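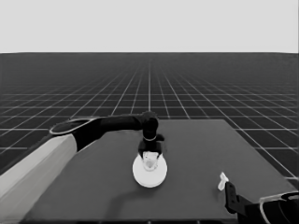 Page last changed: September 2020

Reading time: 4 minutes

4. Setting up the plate task and running your first batch

By now you should have Silau installed and the two-arm scene opening without complaints (if it isn't, go back to section 3, I'll wait). This part gets you from a scene that just sits there to a batch of runs you can compare with the ones in our results. The task is simple to say and fiddly to do: one arm carries a small white object over to the round plate and puts it down in the middle, while the other arm keeps hold of its own piece near the corner of the table.

I run everything in greyscale, by the way. The policy only ever gets one channel, so I like my preview to show me the same thing it sees. You can switch colour on in the view menu, but please switch it off again before you record!

4.1 Load the scene

1. Open Silau and pick "plate_two_arm" from the scene list.
2. Wait for the grid floor to come up right out to the horizon. On my old laptop this takes a good while.
3. Press Reset once. Both arms go to their start poses and the plate drops flat on the table.
4. Check that the plate has stopped moving before you touch anything else.

Note: if the plate slides slowly off on its own, your friction file hasn't loaded. Close the scene and open it again from the Sullholm folder, not from the recent files menu. I lost a whole afternoon in October to that one.

4.2 Set the random starts

This is the bit the method depends on. We wanted to know whether training on messy starting positions makes the final placement any better, so each run shifts the plate a little and leaves everything else alone.

1. Open the Starts tab.
2. Set plate shift to 50 mm in both directions.
3. Leave the arm poses fixed.
4. Type in a seed and write it down somewhere sensible (a sticky note is fine, I've got a wall of them).
5. Press Preview and click through a few starts. The plate should always be fully on the tabletop.

Caution: don't shift the second arm as well. I know it's tempting. If its gripper wanders in towards the plate the two arms can clash, and the solver will throw one of them across the floor and carry on as if it had gone well.

4.3 Run the batch

1. Choose the Arroyo policy from the drop-down. The plain one is your baseline, so do that first.
2. Set the batch to 500 runs.
3. Tick "stop on dropped object".
4. Press Start and leave it alone. Moving the viewpoint while it's going slows it down a lot.
5. Do the same again with the Arroyo policy trained on random starts, using the same seed.

Note: a run counts as placed only when the fingers have opened and the object has stayed on the plate for 50 steps after that. Hovering just above the centre scores nothing, however good it looks in the preview.

4.4 Read the results

Open the summary file and look at the "not placed" line first. With the baseline I got 165 out of 500, nearly all of them from letting go too early. Your number won't match mine to the last run, and I wouldn't fret over small differences. A big gap usually means the seed changed between batches.

If you want to train your own, our demonstration set has 1,583 recordings in it, and it's in the Gromesstead folder next to the scene files. Turn off the summary writer before you begin training or it'll fill your disk with logs. Section 5 picks up from there.

Related pages
- 3. Installing Silau and opening the two-arm scene
- 5. Training on your own demonstrations
- Fixing arms that shake at rest
- Keeping your seeds in order

Contact the Sullholm project | © 2020 Sullholm | Back to top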